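Flisar Backdrop Cloth, Black

Cutness / Backdrops and Table Covers / Flisar

Black. It also comes in black. We tried a charcoal version a few years ago and sold 11 of them, most to people who then wrote in asking for the black one.

Flisar is a plain fabric backdrop for anyone who has to make a small object look as if it's the only thing in the world. Sellers of earrings use it. So do people who sell teapots, people who sell parts of teapots, and a man in Ludstead who photographs doorknobs for reasons he has never shared with our order desk.

What you get

One cloth, hemmed on all sides, with a rod pocket along the top. Six clips. A drawstring bag the cloth will fit into exactly once, at our warehouse, folded by Mei Boateng. After that you're on your own.

The rod isn't included. We sell one (see Yimer Crossbar), but a broom handle does the same job and you already own it.

Hanging it

Put the rod through the pocket, raise it higher than you think you need to, and let the cloth drop behind the table with a little to spare at the bottom. Leave it overnight if you can. Most of the fold lines fall out by morning. The ones that don't can be steamed from the back on low. Please don't iron it. An iron leaves shiny patches, and a shiny patch on a black backdrop will be in every photo you take until you move house.

Keep the table at least three feet in front. Closer than that and your lamps start lighting the cloth, which is how people discover how much lint they live with.

Lint

It collects lint. All black cloth collects lint. A roller takes it off, and a second pass takes off what the first one missed. If you have a white cat, consider our gray table covers, or a different hobby. 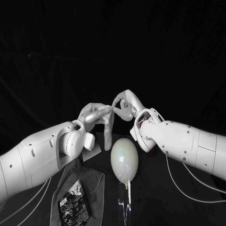
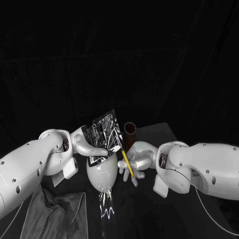 Flisar is at its best behind pale or shiny things. Dark items tend to sink into it, and you'll need a light from the side to pull their edges back out. White needs far less help, and crinkled film needs none at all: the shiny packet in the second photo is mostly black itself, and it still shows up by its highlights. The faint creases in the cloth are what you can expect from ordinary hanging. If they bother you, move your lamp before you reach for the steamer.

Care

Machine wash cold, alone, inside out if you can work out which side that is. Hang to dry. Expect the first wash water to look like coffee. Kirsten Baldursdóttir in returns asks us to mention that this is not a defect, and would like it mentioned in larger type than we have available.

Shipping and returns

Orders leave us in almost three days, a figure we arrived at by averaging. Returns are accepted unwashed and in the bag. If you can't get it back in the bag, any bag will do.

Often bought with: Yimer Crossbar, spare clips (set of three), lint roller, second lint roller.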